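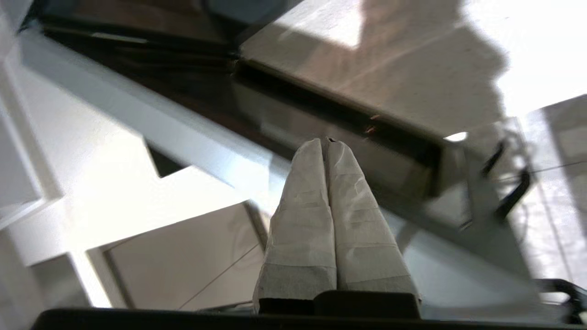
How Does a Robot Know Where the Kitchen Is?

Close your eyes and point at your own nose. Easy, right? Your brain keeps track of your arm even when you can't see it. A robot needs software to do that job, and writing that software is one of the coolest puzzles around!

Liya Wako and Tolera Beyene write robot software in a town called Clunstead. Their program is named Fomer, and its work is to help a robot find its way around a kitchen counter.

Step one: seeing

To you, a picture of a countertop is a countertop. To a computer, it starts out as a giant grid of numbers. Each number tells how bright or what color one tiny dot is. Fomer hunts through those numbers for edges, which are places where light dots sit right next to dark ones.
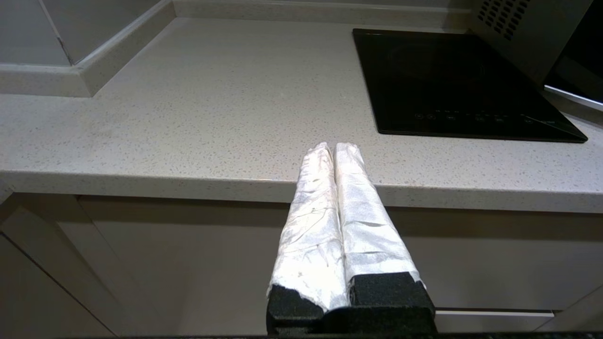
A black glass cooktop on a pale counter is great for this, because the edges are so strong. Speckled stone is harder. All those little flecks can look like edges too! So Fomer learned from practice pictures — 692 of them — in which people had drawn lines around the real edges by hand. After enough practice, it got much better at ignoring speckles.

Shiny things are tricky as well. Glass can show a reflection of something that is really on the other side of the room. Tolera's rule for Fomer is to look again from a new spot. Reflections slide around when you move, and a real corner stays put.

Step two: planning

Say the robot wants to move its fingers from the front of the counter to the cooktop. It could go straight there, or it could go up and over. The planning part of Fomer tries out lots of paths in a pretend kitchen inside the computer. Any path that bumps into something gets thrown out.

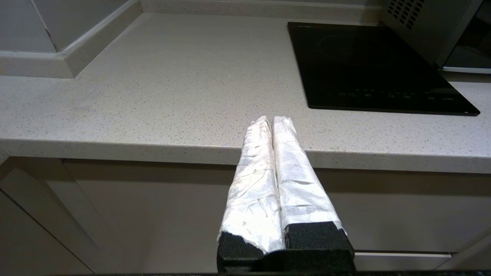 Of the paths that are left, Fomer picks a short, smooth one. In one test it tried 147 paths and kept 29. All that happened before the real arm moved at all!

Step three: moving and checking

Now the motors turn. But Fomer keeps looking and asking, "Am I where I thought I would be?" If the answer is no, it fixes its aim a tiny bit and asks again. Engineers call this a feedback loop. You use one every time you carry a full cup of water.

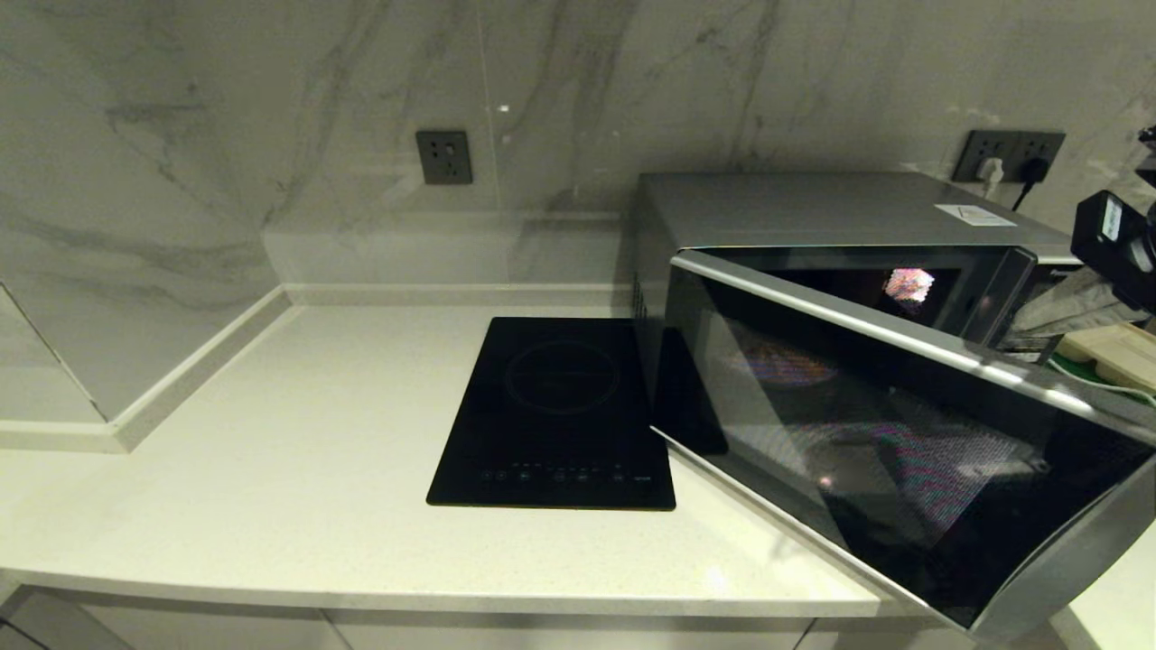

Doors make this step extra interesting. An open microwave door sticks out over the counter, so a path that was safe with the door closed might be a crash with it open. Fomer has to update its pretend kitchen whenever something swings, slides or gets moved.

Try it yourself

Ask a friend to be the robot and close their eyes. Guide their hand to a spoon using only the words left, right, up, down, forward and stop. Then move the spoon and start over — you'll be the feedback loop!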